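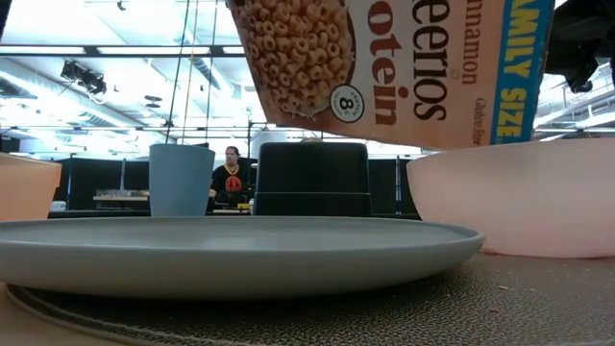 Larasati Rondonuwu looks after the tabletop cell at Clillska, and she starts each shift with the gripper. "Pads first, then the wrist bolts, then the zero," she said. The pads are wiped with alcohol and checked for glazing. A glazed pad still closes to the right width, so the controller reports a good grasp while a cereal box rotates between the fingers.

Large cartons are the hardest item in the current set. "A family size box has a big flat face and not much stiffness. Too much force and the panel buckles, and then you've lost your contact area." She lowered the force limit in August and now logs every change to it.

Pads are replaced every 300 cycles. The last set stayed on for 1,149, which Rondonuwu called a scheduling error. Wear was uneven, deeper on the left finger, and she traced it to a mounting plate that had been shimmed on one side only.

Cempaka Ong, who wrote the zeroing routine, wants the arm warmed up for 10 minutes before any reading is taken. "The offset moves while the joints come up to temperature. If you zero cold, you do it again after the first run."

Cable slack at the wrist is still open. Ong favors a second clip. Rondonuwu wants a longer lead, and has one on order.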